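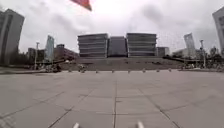

*Photo: Jistthorpe plaza, from across the plaza.*

I cross this plaza most mornings and I've been grumbling about it for so long that a friend finally told me to write it down and leave her out of it. So okay, I'm writing it down!

First, the good part. I like the steps. They're wide and low and they go up gently, and you can take them half asleep with a coffee in one hand. I even like the buildings, which I know is not the popular opinion in Jistthorpe. People call them the radiators, because of the stripes (gray band, dark windows, gray band, dark windows, all the way up). But the corners are a little rounded, and the darker block in the middle sits back from the other two, and on a dull January day I think they look pretty handsome together. I would have left that little annex on the right out of it, but fine.

It's the ground I can't stand. All that gray paving, laid out in big squares, with one long straight seam running up the middle like the part in somebody's hair. It's so flat and so wide that your eyes skid right over it. When the job was finished the newsletter said 1,239 new slabs had gone down, and it said it proudly, the way you'd announce a baby. I remember thinking, couldn't we have had 1,179 and a few trees? Sixty slabs' worth of dirt! You could get a nice row of something in there, with a bit of shade for August, when crossing that thing at lunchtime feels like walking over a griddle.

And a bench. Please, a bench. The old plans from Hudec (that's the design office, they put the drawings up in the library for a month) had seating along both sides, and I stood there and liked it. Then the budget got trimmed and the seating went, and what we have at the bottom of the steps is a row of bollards. Eight of them, small and pale and round, spaced out as neatly as buttons on a coat. I've got nothing against a bollard. They keep the delivery vans off the steps and I'm all for that. But I've seen grown adults try to perch on one to eat a sandwich, and it's a sad thing to watch.

The usual answer is that an open plaza is flexible, you can hold events on it. Sure, and we do get the Gredisport fun run, and last time there were 600 people milling around in numbered bibs and it was great, I loved it. That's one morning, though. The rest of the year it's just us, walking in a straight line from the bus to the doors, following that seam because there's nothing else to follow.

Over in Bustach they had the same kind of square, same gray, and they put in planters with wide edges you can sit on. Nothing fancy. I went on a Tuesday, pretty much the dullest day there is, and there were people sitting all over it, kids climbing up and jumping off, an old couple splitting a pastry. I sat down too and stayed until I got cold.

So that's what I'd ask for. Leave the steps alone, leave the buildings alone, leave the bollards if you must. Pull up a few slabs on the left side, where the paving runs toward the trees, and give us something green with an edge wide enough to sit on. I'll bring my own sandwich.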